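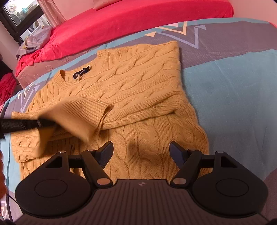
Ha-neul Pyo objected, on reading the first draft of this file, that a list of announcements is only a list of things a marketing department wanted fans to believe that week, and that calling it data would give it a dignity it hadn't earned. The objection stands. It is the reason the word "release" has been taken out of the title.

Drarnimcombe Tie-In Announcements
README and data card

What is in it

A single table of merchandise, book, comic and soundtrack announcements connected to the television series Drarnimcombe. It has 599 rows and 12 columns. One row is one announcement of one product. A product that was announced, went quiet and was announced again as if new has more than one row, and there are plenty of those.

The table was frozen on 9 March 2019. Anything announced later is missing, and anything that finally shipped later is still marked as unshipped.

Where the rows came from

Most rows come from the weekly Rikbridge video roundup and the blog posts that go with it. Rikbridge publishes the novels and has a say in the comics, so it has every reason to be cheerful. The rest come from the Carrasco collectibles preorder pages, convention panel write-ups on fan sites, and retailer mailing lists that people forwarded.

I did not use "insider" posts. They are wrong a lot, and when they are right they tend to be repeating a preorder page that went up early.

Files

announcements.csv: the table
products.csv: one line per product, made by merging rows that seem to be the same thing
disputed.txt: rows where the two readers disagreed, with both opinions
CHANGES.txt: what it sounds like

Columns

row_id: a number with no meaning. Gaps are rows removed as duplicates.
product_name: as first announced, including the subtitle, even if the subtitle was dropped.
product_group: the merged name used in products.csv.
kind: novel, comic, figure, prop replica, clothing, game, soundtrack or other. Eight values. "Other" is mostly mugs.
source: Rikbridge, Carrasco, convention, retailer.
announced: the day the post or video went up.
wording: the exact phrase used for timing, such as "this spring," "coming soon," or "just in time for the finale."
promised: our reading of that phrase as a month. Please treat this one with suspicion. See the next section.
shipped: the month the first buyer reported having it in hand. Blank means we found no such report.
exclusive: yes or no, according to the announcement.
exclusive_checked: yes, no or unknown, according to whether the same item was later on sale somewhere else.
note: free text, sometimes bad-tempered.

How vague dates were read

"Spring" became April. There is no good argument for this. A publisher's spring seems to end when the book turns up, and we had to put something in the column. "Coming soon" was left blank in promised. So was "in time for the finale," given that the finale itself moved.

If you compute an average delay from promised and shipped, you are measuring our guesses as much as anyone's lateness. At least one fan site has already made a chart that way from an early copy and put a headline over it saying Rikbridge is always late. The table doesn't show that. It shows that Rikbridge seldom says anything firm enough to be late against.

How the rows were checked

Two people, Ha-rang Seol and I, each read every source post and filled in the columns separately. We disagreed on 66 rows. Most of those are about whether a second announcement was the same product in a new box. The art book is the worst of them. It was a companion volume, then a deluxe companion volume, then a "visual history," with the same page count and the same cover painting each time. I say one product. Ha-rang says two, on the grounds that the deluxe one came with a slipcase. Both readings are in disputed.txt and the table uses Ha-rang's.

No one at Rikbridge or Carrasco has confirmed any of this. We wrote to both. Carrasco sent a link to its preorder page.

Things people will want to use it for, and shouldn't

Sales. There are no sales figures here. "Sold out in minutes" goes into the note column when an announcement said it, and we have no idea how many units there were to sell. A run of a dozen sells out fast too.

Popularity of characters. The Warden's Daughter has more figures than anyone else in the show. She also has three hairstyles and a winter coat, and every one of those is a new figure from the same mold. Draw your own conclusions, but please don't draw them from row counts.

Whether the show is in trouble. A slow month for announcements has been read on the forums as a sign of cancellation more than once. Announcements bunch up before conventions and dry up between seasons. That pattern covers nearly everything you will see if you plot the dates.

What counts as canon. No.

Known problems

The early rows are thin. Before the video roundup began, announcements were scattered and many of the posts are gone. We used archived copies where they existed and left the rest out.

Clothing is undercounted. Retailers list and delist shirts without announcing them, and a shirt with no announcement has no row.

The shipped column depends on buyers posting about what they bought. Fans of the figures post the day the box arrives. Readers of the tie-in novels mostly don't, so novels can look later than they were.

The exclusive_checked column is honest but weak. "No" means we found the item on sale elsewhere. "Unknown" means we looked for a while and gave up. I would not read much into "yes" either.

The soundtrack rows mix vinyl and digital until the second season. Sorting them out is on my list and has been for some time.

The Sokollow list

An older fan list, known as the Sokollow list, covers some of the same ground and is often passed around as the complete record. We compared against it and did not import from it. It gives exact release days for items we can't show were ever made, and it never says where the days came from. If you have a receipt, a packing slip or a dated photo for anything on it, we'd like to see it.

Corrections

Send the row_id, the column and a link to the source. Corrections that cite another fan list will be set aside until somebody finds the post behind it. Corrections about whether the visual history is a separate book should go to Ha-rang.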